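Hakdale Family Support - progress report to the Drirnia Fund, period ending May

The overnight settling program is now running in full. Over the period, 100 families with a baby under 12 months were referred to us, most of them by the maternal health nurse. Home visits are led by Zodwa Nkosi and Johannes Magagula.

Night calls to the parent line reached 768. Feeding and sleep were the usual topics - colic came next. Oratile Dlamini has rewritten the call sheet so that fathers and grandparents are logged separately from mums.

Of the grant, $2,000 for printed sleep diaries is unspent. We ask to carry it over to the next period.

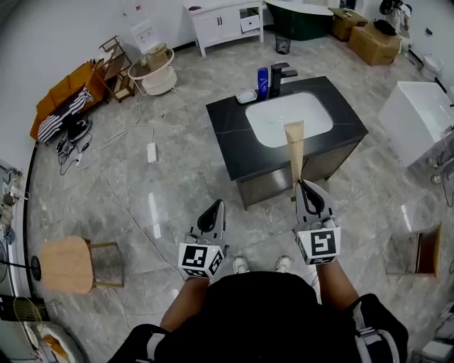

Bathroom vanity with a black marble-look countertop.

The bath-time handout is still in draft and will go to Dumisani Mokoena for checking.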